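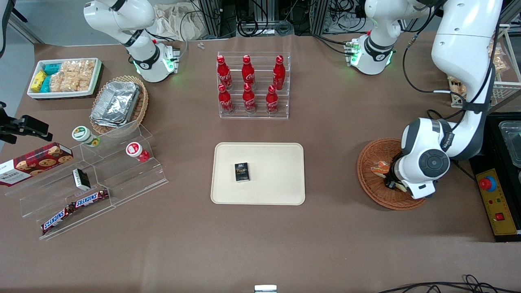

The shop table at the Huvau workspace. Left arm in the round basket, right arm waiting its turn.

Huvau: teaching a two-armed robot to pack a snack tray
Progress report to the Dalsgaard fund, second period
Prepared by Bronwyn Hoani, August 19, 2021

Where we are

The short version is that the left arm can now be shown a new item in a morning, the right arm is behind, and we have spent less than planned on hardware and more than planned on chairs. Details of the chairs are in the budget section.

When we last reported, in February, the operators were still steering one arm at a time and the tray usually ended up on the floor. We now steer both arms from the same desk, with one hand controller for each. Every run starts with the beige tray in the middle of the table and the stock set out around it. The operator picks something from a basket, stand or rack and puts it on the tray, and the whole run is saved, including the parts the operator would prefer we had not saved.

Demonstrations

We promised 75 good demonstrations for this period and have 84. Si-eun Baek recorded most of them. Bjartur Kárason recorded the rest and also most of the ones we threw away, a fact he has asked me to put down to his having been given the bottles.

A demonstration counts as good if the item reaches the tray in one go, nothing else is knocked over and the operator does not stop to think for longer than the time limit. The last rule caused some bad feeling. We brought it in after we found that the robot was learning to hover over the shortbread for long periods, exactly as its teachers had done.

Small boxes are the easiest thing to teach. Chocolate bars lying on the sloped shelf come next, as long as the gripper comes in square to them. Baskets are harder. The sides get in the way of the wrist, the contents shift about, and the operator is often working with the gripper hiding the very thing it is meant to be gripping. Quang Quách has moved the basket work to the start of each session, when people are still patient.

How the robot does on its own

We ran 50 trials without an operator at the end of the period, all with the left arm and all with items it had been shown. It put the right item on the tray in 39 of them. Most of the failures were in the baskets. Two were cases where it picked up the item perfectly well, carried it to the tray and then carried it back again. We have not found a demonstration in which anyone taught it to do this, though Si-eun is still looking, and Bjartur has gone rather quiet.

The bottles remain a sore point. With the bottles in two rows of three on the clear rack, the gripper has to take one without nudging its neighbours, and from the desk it is hard to judge how far away the back row is. We have dropped them from the trials until the second view is working. I know this was listed as a target for the period. I would like it to be listed as a target for the next one.

The hand controllers

The Rurkel controllers arrived late but do the job. There is a small lag between the hand and the arm, which operators get used to within a session and then complain about for the rest of the week. Maxine Te Moana has written a smoothing step that takes the shake out of the recordings. It also took the grip out of them for two days, and those runs had to be done again.

Money

We have used 78 per cent of the equipment line. The underspend is the second pair of grippers, which we now think we can do without. Against that, we have bought two proper chairs for the steering desk, after both operators developed sore shoulders. Snacks are charged to consumables. Stock losses are higher than breakages alone would explain and we are keeping an eye on it.

Next period

Teach the right arm the small boxes and the bars, using the same rules as for the left.
Finish the second view of the rack and go back to the bottles.
Record handovers from one arm to the other, which Cloroten have asked to see before they lend us their own shelving.
Repeat the unaided trials with the baskets moved to new places on the table.

We would also like to shift the date of your visit back by two weeks. Quang will write separately with times.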